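Search this site... Go

Salt Dough Handprints With a Toddler Who Would Prefer Not To
by Maureen Hebden
Last updated: 9 Dec 2018

Mix two cups of plain flour with one cup of fine table salt in your biggest bowl. Add nearly a cup of warm water, a splash at a time, and stir until it stops looking like gravel. If it sticks to everything you own, add flour. If it cracks when you fold it, wet your hands and carry on.

Knead for five minutes. Children are keen on this step for the first of the five.

Roll the dough out on parchment paper until it's as thick as your little finger. Any thinner and it curls up in the oven like old toast. Cut a circle with a cereal bowl and leave the paper underneath, so you never have to lift the thing.

Now the hand. Dust it with flour, spread the fingers, and press down on each fingertip and then the palm. You have two seconds before it becomes a fist. Ours took four tries, and the one on my mother's wall in Flestetbridge is plainly a paw. She tells visitors it's the dog's.

Poke a hole near the top with a drinking straw before baking. I forgot this in February and had to explain to a two-year-old why his hand was going in a drawer.

Bake at 200°F (that's 95 if your oven thinks in Celsius) for three hours, turning it over halfway. It should sound like a plate when you tap it. Thick ones may want another 15 minutes, or several lots of them.

Let it cool overnight, then paint. Acrylic for grown-ups, washable poster paint for anyone who still licks the brush. Two coats of clear varnish, adults only, and thread a ribbon through the hole you remembered.

Keep raw dough away from pets. That much salt is dangerous for them, and dogs have no taste at all.

Shares: 2000 | 15 comments
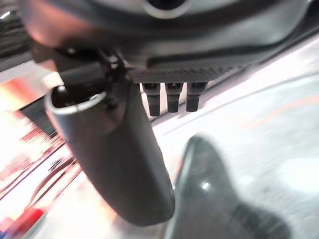

Close-up, dark gray with three small black pins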